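Why does a fan make you feel cooler?

A fan doesn't chill the air. Its motor spins a set of blades, and the blades push air across the room. Moving air carries warmth and moisture away from your skin, so you feel cooler even though the thermometer stays the same.

Pedestal fans stand on a pole, which puts the breeze at about the height of a grown-up's chest. The wire grille lets air through and keeps fingers out — never poke anything between the wires.

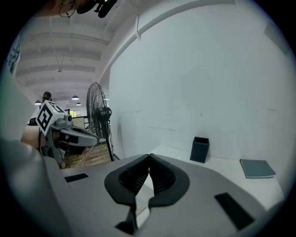
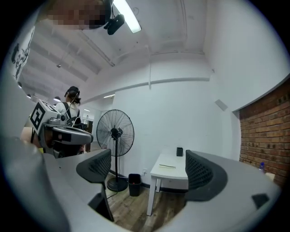 A room with white walls.

Does a fan cool an empty room?
A fan only moves the air that is already there, and its motor adds a tiny bit of heat. Switch it off when you leave and you'll save electricity too.

Written by Kibet Odera for Drestcombe Young Readers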